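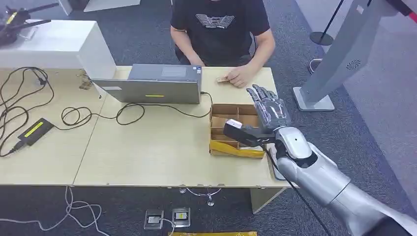 Section 6. Setting up a laptop workstation on a shared table

This section covers tables in the Tremomton and Calville room layouts. If you have the Dudby layout with fixed desks, skip to the section on fixed desks, although the cable advice applies there too.

A word before the steps. The Tremomton sales sheet says a table can be ready for work "in moments." We have set up a good many of them and would not promise that. Most of the time goes on cables, and the laptop itself takes almost none.

6.1 Placing the laptop

1. Clear the middle of the table. Wipe it if it needs wiping.
2. Set the laptop down so the person using it can rest both forearms on the tabletop. If the wrists hang off the edge, move the laptop toward the far side.
3. Open the lid and check for reflections from the window or ceiling lights. Turn the laptop a little if you see any. Anti-glare films are sold for this. We have tried two kinds and turning the laptop did more.
4. Leave stickers and property labels on the lid where they are. Inventory goes by them, and a peeled label means a new entry on form 104.

Note: Laptop risers are optional. They raise the screen and they also raise the keyboard, so unless you are adding a separate keyboard you have swapped one complaint for another.

6.2 Power adapter and cables

1. Decide which side of the table is nearer the outlet before you unpack anything. Changing your mind later means doing all of this again.
2. Put the adapter brick flat on the tabletop, or on the floor if the lead is long enough to reach without pulling. Do not let it hang by its own cable.
3. Plug the cable into the laptop first, then the adapter into the wall.
4. Gather the spare cable into wide, loose loops. Hook-and-loop ties are fine. Wire twist ties are not.
5. Move the loops away from where hands, cups and paper will go.
6. Where a cable drops over the side of the table, give it some slack and check that no chair leg or foot can catch it.

CAUTION: Do not wrap the cable tightly around the brick. Everybody does it and it looks tidy, but the bend where the cable enters the brick is the part that fails.

CAUTION: Do not cover the brick with paper, cloth or a box while it is plugged in. Adapters get warm in use.

Note: The Zakaria cable tray (part 373) clips under the table and is described in the catalog as fitting all tabletops. It did not fit ours until we trimmed the clips. Measure the edge of your table before ordering. A plain shoebox with a slot cut in each end will hold a spare cable just as well, provided the brick stays out of it.

6.3 The cardboard organizer

A divided cardboard box beside the laptop keeps small things off the table. You can buy one. You can also make one from a shipping carton and strips of card, and we can't see much difference after a month of use.

1. Stand the box to one side of the laptop, close enough to reach without leaning.
2. Press the dividers down until they touch the bottom. If they ride up, things slide underneath and you will think you have lost them.
3. Run a strip of tape along the lower edge of the box if the seams look weak. Yellow or another bright color is easier to see when you are checking whether it has lifted.
4. Put a card or sticker on a divider if more than one person will use the box. Write on it what goes in the compartment. "Misc." is not a label.
5. Load the heavier things first, toward the middle.

Note: The Calville insert (part 974) is rated for up to 6 compartments. That may be so, but at the full number they are too narrow for most fingers. Pull out a divider or two.

CAUTION: Cardboard and drinks do not share a side of the table. Put cups on the other side, clear of the adapter.

6.4 Cards and loose paper

1. Keep the card you are working from flat on the table near the laptop. Leaning it on the screen puts pressure on the hinge.
2. Return cards to the box as you finish with them. A stack left beside the laptop tends to end up under it.
3. Do not close the lid until you have checked the keyboard for cards, clips and pens. A single paper clip can crack a screen.

6.5 Check before use

Sit down in the chair and reach for everything once. The cable should not tighten when you move the laptop a hand's width either way, and the box should not shift when you take something out of it. If either does, go back to 6.2 or 6.3.

Repeat the check whenever the table is moved. The feet are described as non-slip, and on carpet they are. On hard floors, put a pad under each one.

Section revised August 2025. Part numbers are the ones printed in the current catalog. Check them against the packing slip when the order arrives.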